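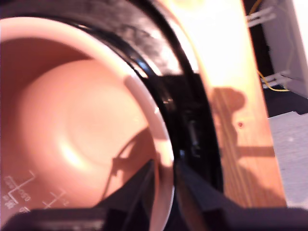 Measuring bowls – kitchen gallery, Gromham test kitchen

The bowls on this page are used for dry goods and batters in the Gromham kitchen. The set was sorted in June by Kieran Rudd, by color and scale. Capacities are in milliliters. Bowls without a printed scale are kept on a separate shelf and are not covered.

Salmon-pink bowl
Glossy plastic, round, with a flat base and curved walls. The rim is thick and rounded. The measurement markings are white and printed or molded on the inside, with short tick lines and stacked numerals. Inventory number 116. Listed capacity 2000 ml, filled to the rim.

Reading the scale
Set the bowl on a level surface and bring your eye down to the height of the contents. Gloss plastic throws back a lot of light from the base, and white figures are hard to read under a lamp placed directly overhead. Move the bowl or the lamp until the glare is off the scale.

Dry goods
Flour should be spooned in and leveled with a straight edge. Shaking the bowl packs the flour and gives a low reading for the same weight. For anything under 71 ml, use the Bramwell spoons. The curve between base and wall makes small volumes unreliable in a bowl of this width.

Batters
Scrape down the walls before reading. A thick batter clings above the true level and can hide the tick lines. Allow it to settle for 40 seconds – longer if it has been whisked hard.

Washing and storage
Warm water, mild soap, soft cloth. Scouring pads dull the gloss and wear down printed figures. Dry the inside of the rim as well as the outside. Bowls are stacked by diameter on the Draden rack, largest at the bottom, with a sheet of paper between each pair.

Labels
Inventory labels go on the underside only. The Dritari labels used before June came off in hot water and have been replaced with engraved tags on the shelf edge.

Page last updated July 16, 2026. Corrections to Kieran Rudd.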